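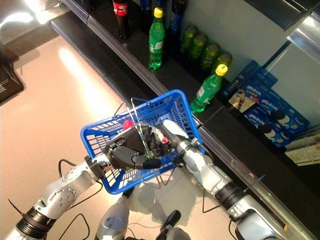

Fig. 1. Shopping basket, blue plastic, wire handle.

Week 8: The Price Index, or What We Mean When We Say Everything Costs More

Reading: chapter 4, including the boxed section you were planning to skip. The boxed section is on the quiz.

1. Why we need a basket at all

Prices do not move together. Coffee goes up, televisions go down, haircuts creep along at their own pace, and your uncle remembers only the coffee. A price index is an attempt to boil all of that down to one number. To get there we pick a fixed list of goods and services, decide how much of each a typical household buys, and price the same list again later. The list is called the basket. It is a figure of speech. The official one includes rent, bus fares and dental work, and would be awkward to carry.

Two terms to keep apart:

Price level: what the basket costs at a given time.
Inflation: how fast that cost is changing.

If inflation falls from high to low, prices are still rising, only more slowly. Every year a good part of the class writes that falling inflation means falling prices. Falling prices are deflation, and we get to that after the break.

2. The arithmetic

Pick a base period and call its index 100. Then:

Index = (cost of basket now / cost of basket in base period) x 100

Worked case. A household on Druvis, our long-suffering island economy, buys one fixed basket: Namico coffee, Mulex dish soap, bread, eggs and a monthly tram pass. In the base period the basket costs $40. Today the same basket costs $57.

57 / 40 x 100 = 142.5

Prices have risen 42.5 percent since the base period. They have not risen 142.5 percent. Please read that sentence again before the quiz, then once more during it.

3. Weights

Suppose the price of dish soap doubles and rent goes up a little. Which one hurts? Rent, almost certainly, because it eats so much more of the budget. Each item counts in proportion to what people spend on it. The weights come from surveys in which households write down their purchases. People tend to underreport alcohol and tobacco in these surveys, and statistical agencies have known this for a long time and make adjustments.
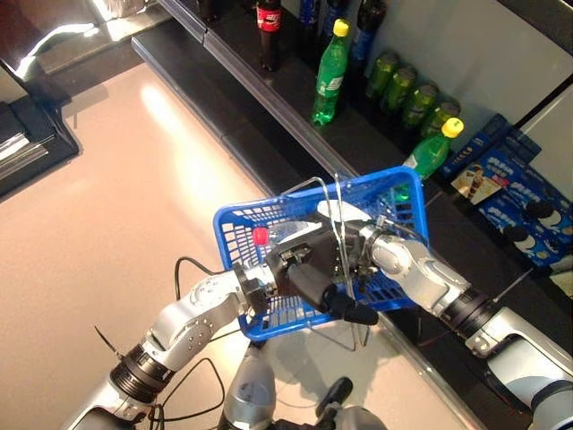

Fig. 2. The basket raised beside a low, dark shelf.

4. What goes wrong

Substitution. When Namico coffee gets expensive, people switch to the store brand. A fixed basket assumes they go on loyally buying Namico forever, so it overstates the rise in what living costs them.

Quality change. This year's phone costs more than the old one and also does more. How much of the increase is inflation and how much is a better phone? Agencies have methods for this. The methods are reasonable, and people will shout about them at dinner.

New goods. A basket drawn up years ago cannot include things that did not exist yet. They get added at the next revision, often after their steepest price drops are over.

Shrinkage. The Mulex bottle stays at the same price and gets smaller. The index catches this by pricing per ounce. Shoppers catch it when the bottle runs out early.

Whose basket? The average household does not exist. A retiree with a paid-off house and a student with three roommates face different inflation rates, and both think the published number is wrong.

5. For section

Work the Górecki Market problem at the end of the chapter, parts a through d. Part c asks for the weights as shares of spending. Shares add up to one. If yours add up to 57, start over.

Bring one grocery receipt, any store. Black out whatever you would like kept private.

Problem sets go in the box outside the department office. The box is smaller than it used to be, so fold them.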